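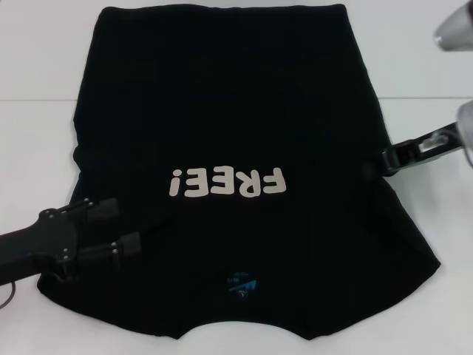
Tekarbridge Speedway: Race Night Questions

Last updated 14th April
3 min read

What time do the gates open?
The pit gate opens first, then the grandstand gate an hour later. Hot laps follow once the track crew has finished watering. Start times for each program are on the schedule page.

How long is the track?
Tekarbridge is a 400-yard semi-banked clay oval. It was reshaped in February, and turn three is now wider on the exit than it was last season.

Which classes race?
Late models, street stocks and four-cylinders run every regular program. The Wavier Modified Series visits twice a season and takes the place of the street stocks on those nights.

How are the heats lined up?
Drivers draw a pill at sign-in. Heats are 8 laps. Finishing order in the heats sets the first rows of the feature, and anyone who doesn't transfer goes to the last-chance race.

How does the Prantl Shootout work?
It is a non-points race for feature winners from last season and this one. The field is capped at 11 cars. If a winner can't make it, the spot goes to the next driver in the standings. Reet Hunt won it last year from the third row, and Évan Lacroix finished second after leading the first half.

Do shootout results count toward the championship?
No. Points come from heats and features only.

Is a rained-out night refunded?
If no feature has started, your ticket stub is good for the next regular program. Once a feature takes the green flag, the night counts as complete. Stubs can't be used for the Wavier dates.

Can I bring a cooler?
Yes, soft-sided only, no glass. Coolers are checked at the gate.

Where do I park?
The main lot is off Lastby Road. It holds 300 cars and fills early on series nights. The overflow field is across the road, and it closes if the ground is soft.

Can kids go in the pits?
Children need a pit pass and a signed waiver from a parent or guardian. Everyone in the pits must wear closed-toe shoes. The grandstand crowd can walk through after the last feature without a pass.

Do I need a transponder to race?
Yes. You can rent one at sign-in. Return it before you load up, or the rental desk will hold your payout until it comes back.

Are scanners allowed?
Yes. The race control frequency is posted at the ticket window.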